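Willbridge Community Help > Storage and Labeling

Color coding for flat parts kits: how many blues can I use?

Posted by Domenica Berchtold, September 14, 2021

I am reorganizing a shared supply room used by several evening classes (electronics, bookbinding, basic repair). The small items go into flat rectangular packs, all the same outline, stored on edge in shallow bins. There are 443 packs at present. Each has a printed label on one face with the contents, the shelf code and the class it belongs to.

The labels are accurate and most people ignore them. Packs come back to the wrong bin, and the person closing up has to turn each one over to read it. I would like to color the whole outer surface of each pack so that the class can be identified without reading anything.

The supplier I have been using, Driteck, sells self-adhesive film in 7 colors, but two of those are a light blue and a dark blue. I had planned to give light blue to electronics and dark blue to repair, since those two classes share tools. Before I order, I have these doubts:

Are two blues far enough apart to work as separate codes?

Should the color cover the full face, or is a stripe along the top edge enough?

Is gloss or matte film better? The room has ceiling strip lights and one window.

Budget is limited, and I would rather not do this twice.

Reply from Mogens Lykkegaard

I set up a similar system for a lending store at Skastgate with 361 items, so I can speak to most of this.

Full face, both sides. A stripe works only while the pack is standing in its bin with the stripe facing out. Once somebody picks it up, tilts it or lays it in a pile, the stripe may be on the far side or under a thumb. Most misfiling happens between the table and the bin, while the pack is in motion, and that is the condition to design for.

Printed text is the first thing to go. At arm's length on a still pack, 12 point type is fine. On a pack being passed across a table it is useless, and making the type larger only helps a little. Keep the label for contents and shelf code, where people have a reason to stop and read, and let the color carry the class.

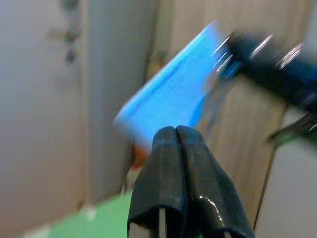

Two blues in one system gave us more trouble than any other choice. On the shelf, side by side, they were easy to tell apart. Off the shelf, the same film looks lighter or darker depending on the tilt and where the light comes from. Look at the blue piece in the photo: you would call it blue at once, yet it goes nearly cyan along the upper left edge and a good deal deeper toward the right. Put that next to a second blue and you would have to stop and compare. No printing can be read on it either, so the color is doing all the work. We dropped the dark blue and used one blue only, in a strong mid tone. The misfiled packs after that were mostly ones where the film had come off.

On finish, choose matte. Gloss film under strip lights produces a white patch that moves across the face as the pack turns, and inside that patch there is no color to see. Gloss does wipe clean more easily. If the repair class leaves grease on everything, a matte film with a satin overlaminate is a reasonable compromise, but test one sheet first.

Application notes:

Degrease the surface and let it dry fully before applying.
Round the corners of the film. Square corners lift first.
Wrap the long edges, so the color is visible when the pack stands in the bin.
Put the printed label on top of the film, never under it.
Keep one uncut sheet of each color in a drawer, out of the light, as a reference for reordering. Batches differ.

For a set of five codes I would use blue, yellow, red, white and black. Green is usable if you leave out either blue or yellow. Some of your users will have trouble with red against green, so avoid that pair in any case.

Reply from binsandshelves

We just used colored tape. It's fine. Peels a bit in summer.

Reply from Domenica Berchtold

Thank you, this settles the two blues. I will give repair the yellow and keep one blue for electronics. I had not considered wrapping the long edges and will have to recalculate the amount of film, as that adds to every pack.

One follow-up: the bins are gray Hämmerli trays with a lip. Would you color the bin as well, or only mark it?

Reply from Mogens Lykkegaard

Put a patch of the same film on the lip of each tray, full width if you have offcuts. Covering the whole tray uses a lot of material, and the inside gets scratched within a season. We did ours in April and replaced the lip patches once, at the corners where the packs go in.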